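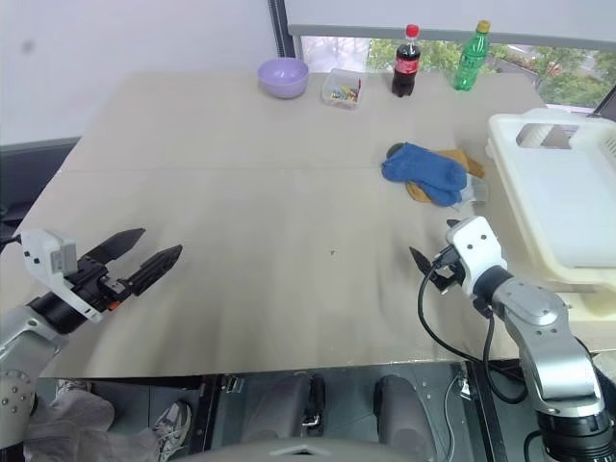
A table covered with cardboard. Near the back are a purple bowl, a small clear container and a bottle of cola.

Why do we cover the table with cardboard?

When you paint or glue at home, maybe somebody tells you: "First cover the table!" Old newspaper is good for this, but cardboard is better. It is thick, it does not slide so easily, and you can use it many times. Look at the table in the picture. The cardboard is pale beige, and it has a thin line across it. Such a line is called a crease. A crease stays in paper or cardboard when it was folded or bent.

What is cardboard made of?

Cardboard is made of paper, and paper is made mostly of wood. Wood has very small threads inside, which are called fibers. In the factory the wood is mixed with water until it becomes a soft soup. The name of this soup is pulp. The pulp is spread flat, pressed and dried.

One sheet of paper is weak. But there is a clever way to make it strong. You take three sheets and you bend the middle one into waves, like the sea. Then you glue the flat sheets on both sides. Now there is air between the waves, and the board is stiff and still light. This kind is called corrugated cardboard. There are other kinds too, for example the thin gray one at the back of a drawing pad.

In the town of Skurkham there is a box factory with the name Varkell. Its biggest machine makes 887 boxes in one hour. Old boxes come back to the same factory, and they are cut into small pieces and mixed with water again. The fibers become a little shorter each time, so the workers must add some new ones.

And what about plastic?

The bowl in the picture is plastic. The bottle is plastic, and so is the small container next to the bowl. But they do not look the same! The bowl is light purple and the container is clear, so we can see the small colorful things inside. They look like clips or pegs, in yellow, blue, green and red.

Most plastic is made from oil, which comes from deep in the ground. The plastic often arrives at the factory as little grains, a bit like rice. The grains are heated until they are soft. To get a color, people add a small amount of strong color to the grains. For a clear container they add no color.

A bowl is usually made in a mold, which is a form with an empty place inside. A bottle is made in another way. First it looks like a short thick tube, and it already has the screw part for the cap. Then the tube is heated and air is blown into it, and it grows like a balloon until it touches the walls of the mold. The cap is made separately. On the cola bottle the cap is red, and the label is red also, with white letters.

Try it at home: the cardboard bridge

You need two cups, two sheets of paper and some coins.

Put the cups on the table with a space between them, as wide as your hand. Lay one flat sheet over the cups and put coins on the middle, one after one. How many coins before it falls? Write the number down.

Now fold the second sheet many times, forward and back, like a fan. Lay it over the cups so that the folds go from one cup to the other. Put the coins again, slowly.

The children of the Tapia science club tried this in August. Their flat sheet fell very soon, but the best folded bridge carried 147 small coins. Is yours stronger?

Words to remember

Fiber: a very thin thread, for example in wood.
Pulp: wood or old paper mixed with water.
Crease: a line which stays after folding.
Mold: a form that gives the shape.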